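The Case for the Open Basket by the Bed

Housing advice on bedroom waste has settled on a small pedal bin with a lid, an inner bucket and a plastic liner. The tenant handbook for the Bilov building, where I rent, recommends it for every sleeping room. The home section of the Besindale newsletter recommended it again in July, with a buying guide. I think the recommendation is wrong for most bedrooms. The better container is the cheap one: a plastic basket with a perforated wall, no lid and no liner, standing on the floor within arm's reach of the mattress.

My argument depends on what bedroom waste consists of, so that comes first. Kitchen waste is heavy, mixed and often wet. Bathroom waste is light but has privacy and hygiene requirements that justify a lid. Bedroom waste is mostly packaging, paper, tags, tissue, drink cups and the peel of whatever fruit was eaten in bed. By volume it is nearly all air. A single cup takes up more of a small bin than a week of receipts, and it weighs almost nothing.

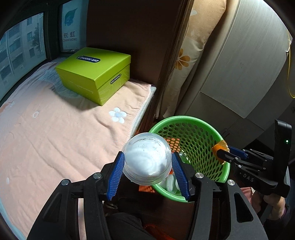 Clear plastic cup, upside down, over the opening of a mesh basket beside the bed.

A cup is a useful test item for any bin of this size. Dropped in upright, it becomes a second container inside the first, collects smaller items, and holds whatever liquid was left in it. Dropped in upside down, it sheds that liquid onto the base and forms a closed dome that nothing can get under. Neither position is efficient. The usual fix is to crush the cup, and here the open basket has its first advantage, as the hand can go straight in and press down on the contents without meeting a lid or a hinge. A pedal bin needs one foot on the pedal for the whole operation, and most people doing this are sitting on a bed.

The lid is normally defended on two grounds, odor and appearance. Odor deserves a serious answer. Food residue smells when it stays damp, and a closed bin with a liner keeps it damp. The liner stops moisture from leaving through the wall and the lid stops it from leaving through the top. Each time the pedal is pressed, the accumulated air comes out at once. A perforated wall lets air in from every side. Peel in a basket of this kind tends to dry at the edges and curl, and a dried peel smells of very little. I kept both types in the same room for 12 weeks, a Larneo pedal bin on one side of the bed and a mesh basket on the other, and used whichever was closer. The pedal bin was the one I had to wash.

This was one room and one person, and I did not control for humidity. Someone in a damp climate may get a different result. I would still expect the basket to do no worse.

The appearance argument is weaker. A lid hides the contents, and a hidden bin is emptied late. With a perforated wall the fill level can be read from the doorway. An orange scrap of paper shows through green plastic very well, and so does anything else with a strong color. People call this untidy. I would call it a gauge. My pedal bin was regularly found full to the hinge on a Friday, with the liner slipped down and the last few items between liner and bucket. The basket never reached that state.

Placement matters more than the type of bin, and the handbooks hardly discuss it. The usual suggestion is a corner or the space beside the wardrobe, where the bin is out of the walking line. A bin in the corner is used by people who are already standing. Waste generated on the bed then goes to the nearest flat surface, which is the bed itself or the lid of whatever box happens to be lying on it, and it is collected later in a second operation. With the basket on the floor directly beside the bed frame, the peel goes from the hand into the opening in one movement.
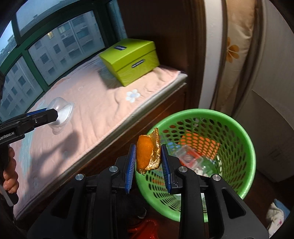 Orange peel is also the item that most often leads people to object to the whole idea. The objection is that food waste belongs in the kitchen and that allowing any of it in the bedroom basket encourages more. I accept the first half as a sorting rule. Where peel is collected separately for compost, it should go there, and a bedroom basket should not be used to get around that. But the realistic alternative to peel in the basket is peel on the bedding or the windowsill until morning, and as a holding point for a few hours the basket is the better of these. The contents can be tipped out and the peel picked off the top, where it will usually be, having gone in last.

There are real limits. Fine material comes through or catches in the holes: pencil shavings, hair, crumbs, the small punched circles from a hole punch. Anyone who produces a lot of this should put a sheet of newspaper across the base, folded up the wall by the width of a hand. The sheet keeps the small pieces in and leaves the upper wall open. A full plastic liner defeats the purpose and also looks worse, as it hangs over the rim and has to be retied every time it is changed. Liquids are excluded altogether. A cup should be empty before it goes in, and this is a habit that takes about as long to learn as the pedal.

The other limit is stability. A light basket tips when it is caught by a heel or a falling blanket. Mine weighs 615 grams with nothing in it, at the heavy end for the type, and it has gone over twice. A base narrower than the rim makes this worse. When buying, I would ignore color and pattern and look at the ratio of base to rim, then at the rim itself. A solid ring around the top is necessary. Without it the perforated wall flexes when lifted from one side and the contents move toward the low edge.

Capacity is the remaining question. The Besindale guide gave 5 liters as the size for a bedroom, presumably to match the liners on sale. That is too small for anything with cups in it. I use 9 liters for one person and would go larger for two. An oversized open basket has no real penalty, provided it is emptied by the calendar and the fill level is treated as a warning only.

I gave the pedal bin to the bathroom, where the lid is useful and the liner gets changed with the towels. The handbook still lists it under bedrooms.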